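Plirkine 40 Under-Counter Drink Chiller

Price: $864 new, $496 refurbished
Sold by: Kokkinos Counter Supply
Availability: new units in stock, refurbished units by request

The Plirkine 40 is a compact glass-door chiller for small cafes, snack counters, and break rooms. It fits under a standard counter, plugs into an ordinary wall outlet, and needs no drain or water line. The door is reversible. The hinge kit is in the box, taped inside the bottom shelf, and the swap takes two people and a Phillips screwdriver.

Capacity is 40 single-serve bottles with all three shelves in. With the middle shelf out it takes pitchers and tall cartons on the lower level. The shelves are coated wire and clip in without tools. They can go in a dishwasher on the top rack.

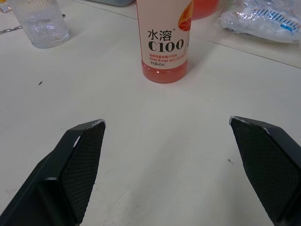

Fruit drink in a plastic bottle, white tabletop.

The thermostat is a plain dial numbered one to seven. Most owners leave it on four. Setting seven is for filling the chiller with room-temperature stock and should be turned back down by the next morning – bottles against the rear wall can freeze if it is left there. The fan runs whenever the door is closed. It is quiet enough for a front counter but you will hear it in an empty room.

Opened bottles and mixed drinks should be capped or covered before they go in. The fan moves air over every shelf, and an open container will pick up the smell of whatever is next to it. Put a date label on anything you open and wipe the neck before you close it.
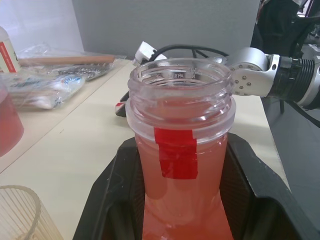
Specifications

Weight, empty: 60 lb
Shelves: three, adjustable
Door: double glass, reversible
Light: LED strip, separate switch
Lock: yes, two keys
Feet: four, leveling
Color: black or stainless front

Setup

Stand the chiller upright for a full day before plugging it in, even if the carton arrived upright. Leave a hand's width of space behind it and do not block the front grille. Level the feet so that the door swings shut from halfway. Run it empty overnight on four, then load it.

The condenser sits behind the lower grille. Brush it out every February and again before summer, more often if the counter is near a fryer.

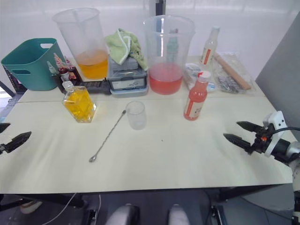

A chiller this size works best when it sits right below the spot where drinks get made. Fredy Grajales, who handles our installs, marks the door swing on the floor with tape before anything is moved. For the surface on top he likes supplies along the back half, the middle left open for working. Check that the person pouring can open the door without stepping back from the counter.

Parts and warranty

New units carry a two-year warranty on the compressor and one year on everything else. Refurbished units carry six months. Door gaskets, shelf clips, and keys are kept in stock. The older Ciltska gasket looks the same but is slightly too short, so please order by the number on the door plate.

For parts, ask for Ingvild Lie at the service desk, open from 8 a.m. Phone orders placed before noon ship the same day.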